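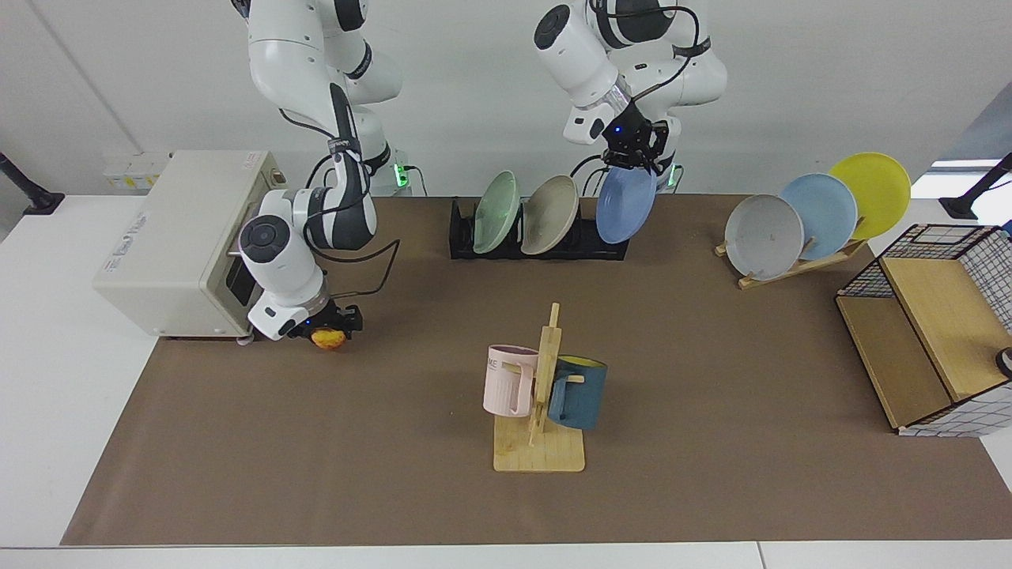
Two arms, a long table and something small and yellow-orange

December 1, 2025

Dalholm has put its soundtrack online at last, six months after the film came and went in May. I played it twice while doing the ironing. Track 2 is still the best thing in it, a slow cello tune that the film itself buried under a helicopter.

The sleeve notes say 106 musicians were used. I can hear a piano, some strings and a man with a drum who was clearly paid by the hit. Perhaps the rest were having their tea.

Went on to Gullura afterwards, the same composer's earlier score, and found the cello tune there too, slightly faster and wearing a flute. I don't blame anyone for this. I have been making the same soup for years.

The record is limited to 300 copies and I've ordered one, despite owning nothing to play it on. Beser is supposed to be next, with songs this time, and the trailer music already sounds familiar.

Ironing finished, apart from the shirts. Must ring the Zawadzka cinema about the matinee tickets.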